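# Storing Small Items at Home: Advice for Kakley Residents

The Kakley Household Advice Service receives more enquiries about storage in January than in any other month. Most concern small items: batteries, fuses, picture hooks, spare keys and the like.

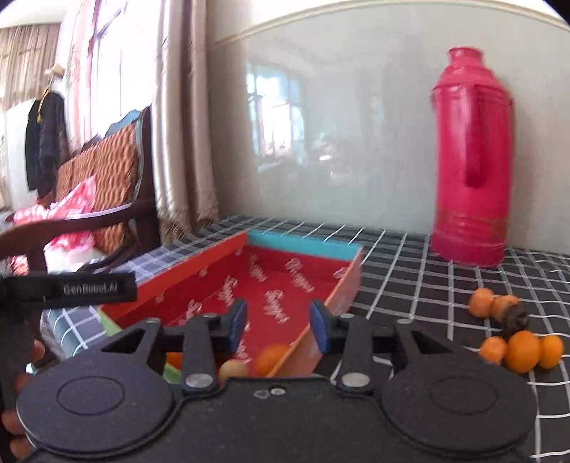 Residents are advised to begin with one drawer or cupboard and to finish it before opening the next. Contents should be sorted on a table covered with a cloth, so that screws and pins do not roll away or scratch the surface.

## Choosing containers

Shallow containers are preferable for anything smaller than a matchbox. Deep tubs encourage layering, and the lower layers are seldom used. Measure the inside of the drawer first, including the height – many lids catch on the rail above.

Cardboard is suitable for dry rooms only. In garages and under sinks, use plastic or tin with a close-fitting lid.

## Batteries

- Keep new and used batteries in separate containers.
- Cover the terminals of 9-volt batteries with tape.
- Do not store loose batteries with coins, keys or steel wool.
- Used batteries may be left at the Skilora Road collection point, which accepts up to 200 per household each year.

## Screws and fixings

Sort by length first and by head second. Part-used packets should be folded over and clipped, with the size facing outwards. Wall plugs belong with the screws that fit them.

## Labels

Write labels in pencil or permanent marker; ordinary ink fades near windows. Place the label on the front edge of the container, as those on lids cannot be read once boxes are stacked.

A printed copy of this page may be requested at the Kristiansen Street office, quoting leaflet 94.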